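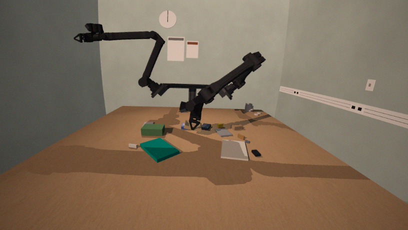

Is there a polite way to ask whether the other 444 people on here are real, Rocío Espinoza wanted to know, and if they are, why have I been shown the same man from Koltby every morning since I joined?

They're real, Rocío. There were 445 of you at last count, which includes you and also includes me, because I had to test the sign-up form and then got curious. The man from Koltby keeps turning up because you told us you wanted someone within walking distance and he's the one who walks. Widen your radius.

The rest of the questions we get are below. I've cleaned up the spelling and taken out the swearing. – Sveva Parisi, Rollano

## Joining

### What is Rollano?

A dating site for people in and near Koltby, Moulin and Flultcombe. It's small and it's going to stay small. If you want to look at strangers in a city you'll never visit, there are bigger sites for that and they have much nicer buttons.

### Does it cost anything?

Joining is free, reading profiles is free, and you can write to three people a month without paying. After that there's a membership fee, shown on your account page. It renews every month until you stop it. The stop button is on the same page, the same size as the start button. I had to argue for that.

### Who can join?

Anyone over 18 who is single, or whose arrangement at home is known to everybody living in it. We can't check that second part. Your neighbors can, and in Flultcombe they do.

### Why was my profile sent back?

Usually one of these:

- There's no photo of you, only of a truck.
- There are four people in the photo and you haven't said which one you are.
- You put your phone number in the text. Please don't.
- It was a list of the kinds of people you don't want to hear from, and then it ended.

Fix it and send it again. You don't lose your place in anything. There isn't a line.

### How long can my profile be?

The box holds 2000 characters. You don't have to fill it. Somebody in Moulin filled it with a chili recipe and got more mail than anyone else that month, so I'm no longer giving advice about content.

## Matches

### How does matching work?

You answer some questions, we compare the answers, and we put the people who look promising near the top of your page. Distance counts for a lot. So does whether you want kids, whether you smoke, and what time you go to bed, which I thought was a silly thing to ask until I saw the complaints from before we asked it.

There's no secret score. If you and someone else both said yes to the big things, you'll see each other. If the list looks thin, it's a thin list.

### I ran out of people. Now what?

This happens. Change your distance, loosen the age range by a few years, or wait. New people tend to show up after the holidays and again in October, when it gets dark early and the softball is over.

Closing your account and opening a new one will show you the same people, and they'll recognize you.

### I've been matched with my ex.

Yes. You have a lot in common.

Go to their profile and choose "Don't show us to each other." It works in both directions and neither of you gets a notice. Do it before you read the profile. I mean that kindly.

### I've been matched with my dentist.

Same button. Or don't press it, it's your business. We've had one wedding come out of what was first reported to us as an error.

## Messages

### Somebody liked me. Do I have to write first?

No. Somebody has to, though. We have couples in the system who have liked each other since spring and are both waiting, and I'm not allowed to call them up.

### What should I say?

Anything that shows you read the profile. "Hi" is legal but it's a lot of work for the person on the other end. Ask about a thing they mentioned. If they mentioned nothing, you may say hi.

### Can people see that I've read their message?

Not unless you turn it on, under Settings > Messages. It's off by default. We had it on for two weeks at the beginning and it was the angriest two weeks of my working life.

### How do I say no thanks?

There's a short note you can send with one click. It says "Thanks for writing, I don't think we're a match, good luck." You can edit it. Most people who edit it make it worse.

Once you've sent it, the other person can't write to you again.

## Meeting

### Where should we go?

Somewhere with other people in it, in daylight if you can manage it. Get there on your own and leave on your own. Tell a friend where you'll be and when you expect to be done. Coffee is fine. A boat is a bad first date for reasons that come up as soon as you want to go home.

### They didn't show up.

I'm sorry. If they haven't explained by the next day, use "Report" on their profile and pick "Didn't come." One report gets them a note from me. Three and they're out. Flat tires are forgiven, up to a point, and the point is the second flat tire.

### Someone asked me for money.

Don't send it, whatever the story is. Report them right away and keep the messages so we can see them. This gets looked at ahead of everything else, including weekends. If you've already sent something, call your bank first and then tell us. You won't get a lecture. It happens to careful people.

## Leaving

### I met someone. How do I close my account?

Account > Close. Your profile comes down at once. We hold your messages for 30 days in case of a late report, then they're deleted.

If you met on Rollano we'd like to know, but you don't have to tell us. If you met at the hardware store while paying us a monthly fee, you especially don't have to tell us.

### Can I pause it?

Yes, for as long as you like. You disappear from everyone's page and the billing stops. When you come back, your old conversations will be where you left them. Have a look through before you write to anyone.

### Can I come back after closing?

Sure. You'll need a new profile. Take a new photo too, please.

### I wrote to you and got no answer.

I answer mail in the evening, after 7 p.m., oldest first. If it's been more than three days, check your spam folder and then write again with the word "again" in the subject line. Don't use it the first time. I can tell.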